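About Isham

Isham is a packing and tidying school. We teach people to put things away so that the next person can find them, and we do it in short courses for small workshops, school stores, community sheds and anyone else whose drawers have got away from them. We run from one long room behind the Codell building. The entrance is off the side lane and there is a ramp.

How we started

Fatima Eze and Ifeoma Etim set up Isham after working together at Plilard, a hire shop that lent out hand tools by the day. Returned tools came back to the counter in a heap and went out again from the heap. Fatima put a basket at each end of the counter and wrote down what belonged in each one. The system was copied by the other branch, then by a customer who ran a school woodwork room, and that customer asked for a training day. It was held on a Saturday with four people. Most of what we teach now was in the notes for that day, although the notes have been rewritten many times.

Ifeoma runs the courses. Fatima looks after bookings, the baskets and the teaching tools, and visits workplaces before a course if the group is large.

What we teach

The basic course takes one morning. It covers small hand tools and measuring gear: tape measures, box cutters, markers, pencils, squares and the like. Each learner works at a table with a mixed lot of things and a basket, and sorts, checks and packs them. We then swap tables, and each learner has to find three named items in someone else's basket without tipping it out.

The longer course is called Haruna. It runs over four mornings and adds cords and chargers, labelling, shelf heights, and how to write a contents card that will still make sense in a year. Workplaces usually send two people so that one can cover for the other.

We have 23 baskets in the teaching set and 103 hand tools, all numbered. Last August we had taught 93 groups, almost all of them from within an hour's drive.

How we work

We clear a table before we fill a basket. Everything comes out and is laid flat with space around it, and broken or doubled-up items are set aside. Cutters are closed before they are picked up. Tape measures go in with the label facing up. Markers are capped and laid on their sides.

We use open plastic baskets with mesh walls and a handle that folds down. Lidded tubs are fine for storage in a dusty shed, but in a room where tools are used every day the lid gets left off and then gets lost. We prefer bright colours for the same practical reason: a yellow basket is easy to spot from the other side of a workshop. Learners are welcome to bring their own containers if their workplace has already bought them.

We don't sell baskets, and we don't take a commission from anyone who does. A price list for courses is available from the front desk or by post.

Visiting

The room is open to visitors on course days after the morning session. Please ring first. Closed shoes are required. There is tea and a fridge, and street parking is free after midday.

Comments

Did the basic course with two others from our men's shed. The swap at the end was harder than it sounds. Our tape measures now live in one spot and it's saved a fair bit of grumbling.

Is Haruna suitable for a kitchen? We've got utensils more than tools, but the labelling part is what I'm after.

Reply from Ifeoma: Yes, we've had canteen staff through. Bring a photo of your drawers and we'll work from that.

Can you tell me what size basket you use? Ours are too deep and the small stuff disappears to the bottom.

Reply from Fatima: Shallow enough to see the floor of it with a dozen tools in. Come and have a look at ours before you buy more. A tape and a cutter still to go in the yellow one:
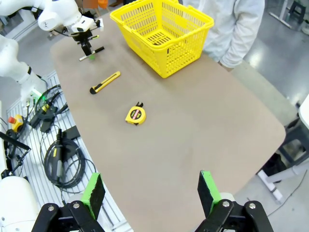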